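Automation in Horticulture, Unit 4
Handout: notes on the open day at Fustwood
Revised 2023-09-26

Read these before the tutorial. They cover the tulip handling demonstration that the class saw in June, and they are written partly as a correction to the reports handed in afterwards, most of which were too kind.

Background

Fustwood is a cut flower packing site. The open day was put on jointly with Ilamari, who built the arm and the gripper, and Jutholm, who wrote the software that decides where to grip. The system is sold under the name Skála. The brochure in your packs was written by the marketing side of Ilamari and should be read with that in mind. It is a decent brochure. It is not a source.

What was claimed

The presenter gave us a rate of 1,000 stems an hour for one arm, and 2,000 for a pair working the same bench. The second figure is the first one doubled. When asked, he agreed that two arms had not yet been run at one bench for a whole shift. Several of you quoted 2,000 in your reports as if it had been measured. Please go back and fix that.

He also said the gripper treats a stem "as gently as a trained hand". Ask yourself what you would need to measure to check this. Bruising on a tulip stem often shows up a day or more later, in the bucket or in the shop, so a stem that looks fine in the gripper tells you very little about how it was held.

What was shown

We watched one arm for about 29 minutes, including the talking. The job was to take single tulips by the stem, lift them clear and set them down for bunching. Two fingers close on the stem from either side and the force is set in software. The wrist carries a small camera, and its view was put up on a screen so the people at the back could follow.

The flowers had been laid out by staff before we came in. I asked if we could see a bucket tipped out at random, as it would be on a normal morning, and was told that this was on the plan for next season. Keep that answer in mind whenever you go to a demonstration. The layout of the work is half the problem, and here a person had already solved that half.

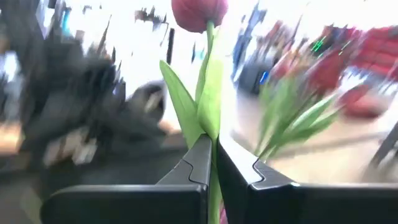
A second point is where on the stem the fingers land. Tulips are awkward because the leaves clasp the stem, and a grip that is too high will crush a leaf against it. A grip that is too low leaves a heavy bud swinging on a long lever when the arm speeds up. Jutholm's software is supposed to choose the height for each flower. We were not shown how it chooses, or what it does with a bent stem, a split leaf, or two flowers lying across each other.

Questions asked on the day

On failures: the company's figure was 88 per cent of stems picked on the first try. No one could say what happened to the rest. Picked on a second try, dropped, or taken out by a person are three very different results, and they cost different amounts of money.

On varieties: trials so far had used closed buds with straight stems. Parrot and double tulips had not been tried. Fair enough for a first product, but the brochure says "all tulips".

On staffing: the system needs a person standing by. Whether that person can look after more than one arm decides if the thing pays for itself, and the reply was that it depends on the site.

On cleaning: sap builds up on anything that touches cut stems all day. I was told the fingers wipe down easily. I'd have liked to see it done.

In fairness

The arm did pick up tulips, and the people running it answered politely and didn't pretend to know things they didn't. I have been to worse open days. Fustwood's own packing manager was the most careful speaker of the lot – she said she would want a full season of her own numbers before she bought one.

For the tutorial

Bring one page. Pick a single claim from the brochure and write down how you would test it at Fustwood on an ordinary working day: which flowers, how many, who lays them out, who counts, and when the stems are checked for damage. If your test could be passed by the demonstration we saw, make it harder.

Anyone who missed the visit can work from the brochure and these notes. The word limit is the same.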